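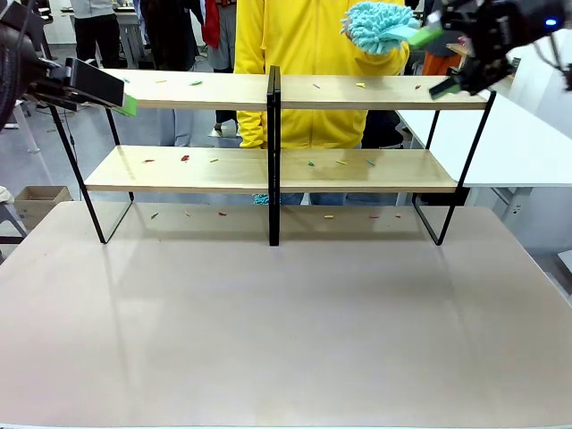

Dridham Merchant Cash Account

A good many of the people who come to us at Dridham run one shop, or perhaps two, and for years they have kept the takings in the same checking account that pays the rent, the phone bill and the family groceries. It works well enough until a slow month comes along. The Merchant Cash Account was put together with those owners in mind, and we've tried to keep it as plain as an account can be.

You open it alongside your everyday business checking. Card sales and cash deposits go into it first, and you tell us how much you'd like moved across each week to cover wages and suppliers. Whatever stays behind earns interest, worked out daily and paid on the last business day of the month. The minimum opening deposit is $1000, and there's no monthly fee so long as the balance doesn't dip below that.
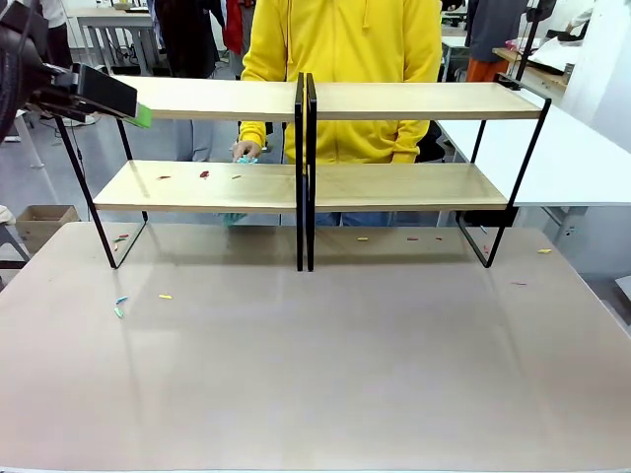 The weekly transfer goes out on Sunday night so that the money is there for you on Monday morning, and you can change the amount any time before 4 p.m. on the Friday before. (Do give us a call if you miss it. Boonmee Thammasiri and the rest of the desk at Whiteley are very good about these things, and we'd much sooner fix it than have you fret all weekend.)

Each account comes with 16 free cash deposits a month at either our Whiteley or Undurthorpe branch. Past that we charge 67 cents a deposit. Most customers never get there, though bakeries and flower stalls sometimes do around the holidays, and if you think you might, ask Anwara Kanagaratnam about the seasonal allowance when you apply. 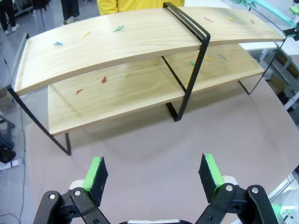
You'll also get a login for Zama, our online cash planner, at no extra charge. It shows what's due in and what's due out, and lets you put names on the money you're setting aside: sales tax, a new oven, that roof you keep meaning to see to. You can add up to 4 users, and your bookkeeper can be given view-only access.

To apply, bring a photo ID, your business license and your most recent statement to either branch. Sole owners can usually be set up in one visit. Partnerships will need both signatures, so please come in together if you can manage it!

Last updated: June

Contact us | Copyright Dridham | Back to top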